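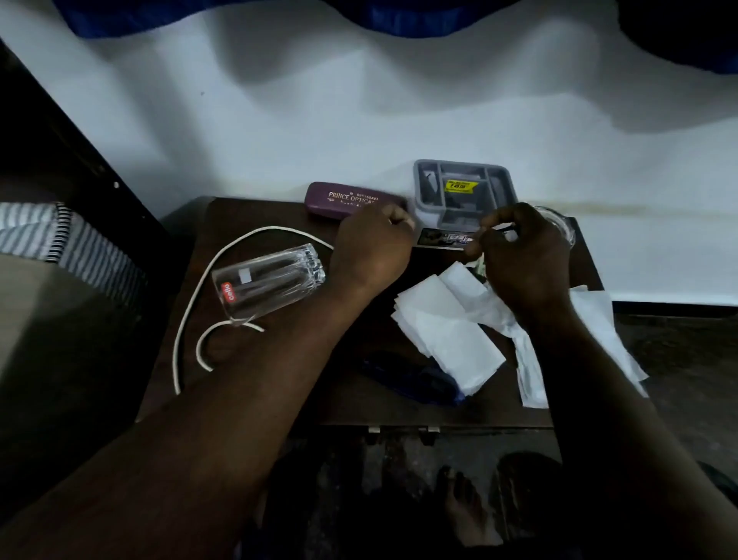 Constanza Pereyra
May 27, 2022

Does anyone know how to stop a hand tracker swapping left and right halfway through a clip? I'm using the Poltau package to pull wrist and fingertip positions out of tabletop tidying videos, and the labels flip for a few frames and then flip back. The planner I feed them into then thinks one hand has leapt across the table. I've got 400 clips to get through and I really don't fancy fixing them by hand! Settings are whatever it came with, apart from the confidence cutoff, which I put up to 75 because someone on the Skumovcombe list said to. Made no difference that I could see.

Guðlaug Juhl

Turn off the per-frame handedness guess and let the tracker carry the label forward from one frame to the next. In Poltau it's called "sticky sides" and it's off when you install it, goodness knows why. With it on, a new label only gets accepted if the wrist has been lost and found again, so a short wobble in the classifier can't rename anything.

I'd also drop that cutoff back down. A high one throws away the frames where fingers are half hidden, the track breaks, and each break is another chance for the sides to come back the wrong way round. I had loads of this with pinching, where the thumb covers half the fingertip (and loose tissues or cloth near the fingers make it worse, at least in my clips).

If you still get flips after that, look at where the forearm comes in. With a head camera the left arm nearly always enters from the lower left and the right arm from the lower right, even when the hands themselves cross over. I wrote a little check that follows the forearm back to the edge of the picture and compares it with the label. If they disagree for more than 4 frames it flags the clip, and I go and have a look myself. It doesn't try to correct anything, I tried that once and made a right mess of a whole folder.

One more thing, run your smoothing AFTER the sides are sorted. If you smooth first you get a lovely clean curve from one hand to the other and it's a pain to spot later.

mikkelsen_fan

same problem here, I just went back to Sestimley version 2 and it went away. no idea why. bit slower though

Constanza Pereyra

Thanks Guðlaug, sticky sides has fixed most of them! I was smoothing first as well, oops. Would you mind posting the forearm check? My version keeps grabbing the edge of a sleeve.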